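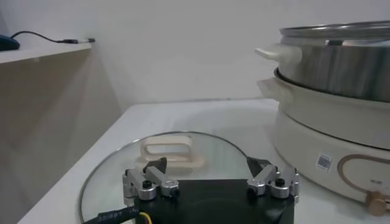 A round glass pot lid with a thin metal rim.

Spare lid service to stay open after busy first year

2 Aug 2025

A shop in Lernia that finds replacement lids for old saucepans is to carry on for at least another year after its landlord agreed to renew the lease on the same terms.

Barua, on the corner of Tanner Street, handed over 3,245 lids in its first twelve months. Most were second-hand and came from house clearances or from people dropping off boxes at the door. The rest were bought new from the cookware wholesaler Prorketti, which sells its surplus stock to the shop at cost.

Tania Mondal opened the business after failing to replace the lid of her mother's casserole dish. The maker had stopped selling spares and told her to buy the full set again.

"The pot was fine and it still is," she said. "I went to three charity shops and they all had a shelf of lids with no pans. Meanwhile I had a pan with no lid. I thought there must be plenty of people in the same position."

Customers bring their pan in, or send the width across the top, measured from the inside of the rim. Staff then look for a match. A second-hand lid costs £4 whatever its size and a new one is £9. Knobs and handles are fitted free if the customer has bought the lid there, and cost extra if not.

Glass lids are the most popular by some distance. Ms Mondal said older customers often asked for plain metal ones, which are harder to come by, and that enamel lids tend to go within a day of being put out. Anything chipped at the edge is refused, as is glass with a crack of any length.

The lease had been in doubt since April, when the building was sold. The new owner, the property company Omumon, had planned to turn the ground floor into two small offices. A planning application was lodged and then withdrawn in June.

A letter asking the company to think again was signed by 118 people, many of them stallholders at the covered market opposite. In a short statement, Omumon said it had "listened to local traders" and was happy to keep a shop at that address. It didn't say whether the offices might be looked at again once the new lease runs out.

Derelict units have been a sore point on Tanner Street for some time. The shoe repairer closed last winter and the former bank next door to it has been boarded up since before that. The market traders had argued that another blank front would cut the number of people walking through to them from the bus station.

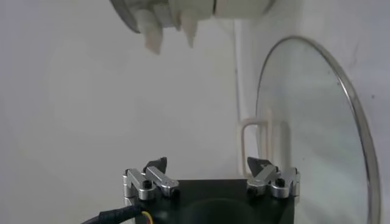
Two robot grippers, one with white tapered fingers.

The shop will change a few things under the new lease. Opening hours will move to ten until five, with a late evening on Thursdays for people who can't get in during the day. The back room, used until now for washing and sorting, will be fitted with proper racking so that stock can be kept by width. At present it is kept in crates, and finding one of the less common sizes can mean emptying several of them.

Postal orders will also start in the autumn. Ms Mondal said she had put this off because of breakages, and had only been persuaded after testing different kinds of packing on parcels sent to her sister in Wales. Metal lids will be posted from September and glass ones from October. Postage will be charged by weight.

She is also hoping to run a drop-in morning on looking after older pans, including how to tighten a loose handle and when a non-stick coating should be given up on. No date has been set.

Donations are still being taken, but the shop has asked people not to leave boxes outside when it is closed. Lids for slow cookers and pressure cookers can't be accepted. Those from pressure cookers have seals and valves that staff aren't trained to check, and slow cooker lids are often oval and rarely fit anything else.

Large roasting tin covers, over 36cm, are particularly wanted before Christmas. So are small lids for milk pans, which the shop ran out of in May and has had very few of since.

Barua will be shut for the last full week of August while the racking goes in. Pans already left for matching can be collected from the market office during that week, on production of the ticket.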